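Sorting small items is still my favourite test of whether a machine can do a chore. The task I keep coming back to: wrapped pieces, clear box, pick one out.

Clear plastic is hard on depth cameras. Thin wrappers are worse - they slide, crumple and hide the edge you wanted to grip. 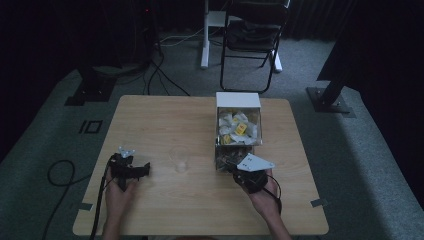 Open lid, mostly white wrappers, two yellow ones.

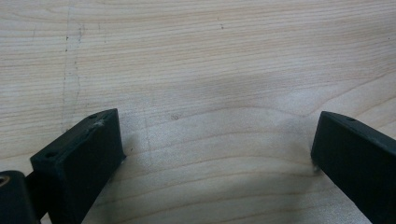 So can a machine do this in an ordinary kitchen yet? Slowly, and only if the kitchen stays put.

Our Hodimden policy got 611 demonstrations. Move the box 10 cm and the success rate drops by 40 points.

Dindell's shop-floor version does better, but their bins are bolted down.

Next job is two hands on one lid. I expect that to take until July.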